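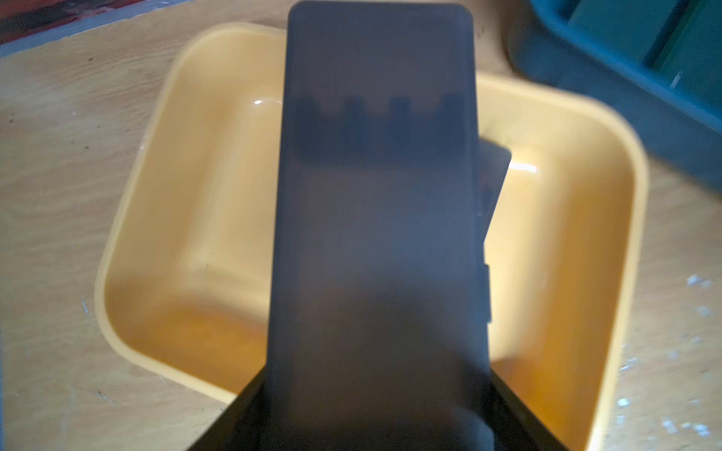

A dark grey panel with a second card behind it and a yellow plastic tray below.

Koster changes tray packing for smoke-grey panels

12 February 2026

Koster has changed the way it packs its smoke-grey cover panels, moving from stacked cartons to shallow yellow trays at its Zinider site. The change applies to all orders of the Jirkero range placed from this week. Prices and part numbers stay as they were.

The panels are rectangular, with rounded corners and a matte finish that lets a little light through. A darker band runs across the upper part, with a notched top outline and a straight lower edge. The band serves as the reference line when the panel is fitted, and Koster says it must stay free of scratches and finger marks up to the point of assembly.

Under the old method the panels were stacked flat in cartons with a sheet of tissue between each pair. Surface rub was the main cause of complaint. In a check of 4000 panels packed in cartons, 39 were rejected on arrival for marks on the matte face. Most of the marks were close to the band, where the stack was under the most pressure once the cartons had been strapped.

In the new layout the tray has a thick rim that carries the weight of the tray above, so no load passes through the panels. Panels go in with the band towards the same end. They are lifted out by the lower part only, which keeps contact away from the band and the upper corners. The tissue has been dropped.

Koster ran a trial last September with 3000 panels sent by road to the Mạch assembly hall and opened on arrival. The reject count for surface marks was 2. Both panels came from the same tray, which had been closed with a fragment of carton strap inside. Trays are now wiped out before filling, and a line for this has been added to the packing sheet.

The yellow was picked for contrast. Dark grey parts are hard to see against the black trays used elsewhere on the site, and at Mạch two cards lying one behind the other had at times been taken as one. Against a pale yellow wall the edge of the rear card is easier to pick out – a point raised by the assembly hall during the trial and kept in the final specification.

Trays are returnable. Customers who receive Jirkero panels should empty them, nest them and send them back with the next delivery vehicle. Trays with a cracked rim should be set aside and marked, as a damaged rim can let the tray above drop on to the panels. Lids are supplied only with the top tray of each stack.

Existing stock in cartons will be sold through first, so some orders may arrive in both forms – the delivery note shows which. The panels are identical and can be mixed on the same assembly line. Cartons should still be stored flat, away from direct heat, and opened from the marked side.

A revised packing sheet is included with each delivery from Zinider. It replaces the earlier sheet, which should be removed from work areas once the last cartons have been used. The small clear panels in the same range are not affected and will continue to be packed in sleeves.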